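3.2 Egg color and the choice of the buyer
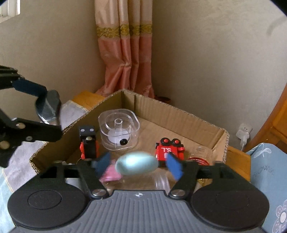 Figure 2. A pale blue, egg-shaped object with a smooth and slightly glossy surface.

In the first part of the study we asked whether the color of the shell changes what people are ready to pay for a box of eggs. Earlier work on this question looked mostly at brown and white shells. Pale blue and green shells were left out, although small farms now sell them in many local markets. We think this is a gap, as the rare colors are the ones for which the seller most often asks a higher price.

The interviews were done at the covered market in Loltau in January. We spoke with 48 buyers at 2 stalls. The first stall belongs to the Skirkholm farm, which sells mixed boxes with white, brown and blue eggs. The second is run by Van der Linden, a family shop which sells only brown eggs. Each buyer was shown 3 closed boxes of the same size and was told the color of the eggs inside. After this the buyer named the highest price that he or she would accept for each box. The boxes were opened only when all the prices were written down, so that the size of single eggs could not influence the answer.

The order of the boxes was changed from one buyer to the next. Buyers who told us that they keep their own hens were not included in the main results and are treated in Section 3.4. In total 9 persons asked if blue eggs taste different. We did not answer this question before the end of the interview, but we noted it, and these persons named a higher price for the blue box more often than the others did.

A difficulty was the word "blue" itself. Some buyers use it for any shell that is neither white nor brown, and so their answers may cover green shells also. Others expected a much stronger color, similar to a dyed egg for a holiday. In the second round we therefore replaced "blue" with "pale blue" on the question sheet. The answers from the two rounds are reported separately in the tables, and we do not add them together.

The prices were typed in twice and compared with the Plitico survey program. Where the two entries did not agree, we went back to the paper sheet. Answers given as a range, for example by buyers who said "between this and that", were entered with the lower value. This makes our estimate of the extra price rather careful, and it should be kept in mind when the results are compared with those of the brown and white egg studies in Section 2.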